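Havurdale Account Security Working Group
Minutes, December 2022

1. Previous minutes
Accepted without change.

2. Third-party app permissions
The audit of apps connected to the shared social media accounts is complete. It found 56 active authorizations, of which 50 had posting rights. Five are still needed. The rest will be revoked by the platform administrator, starting with Skideck, whose token was issued before the current password policy and has no expiry.

Sulia asked to keep read access for its reporting dashboard. Agreed, provided the scope is limited to analytics and the token is renewed every January.
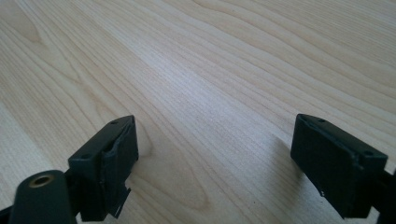
Bilal Abu Hammour

3. Sign-in changes
App-based two-factor codes will replace text messages on all publishing accounts. Recovery codes go into the password vault – not into email. Session length drops to 900 seconds of idle time on the admin console. Staff using the Nasution scheduling tool will need to sign in again after the change.

4. Phishing test
Results were deferred, as the click log has not been matched against the mail filter log. The reporting button did not load in the older mail client and a fix is with the vendor.

5. Actions
Revoke unused tokens: platform administrator.
Confirm reduced scope in writing: Sulia contact.
Draft notice on sign-in changes: B. Abu Hammour.

Next meeting in January.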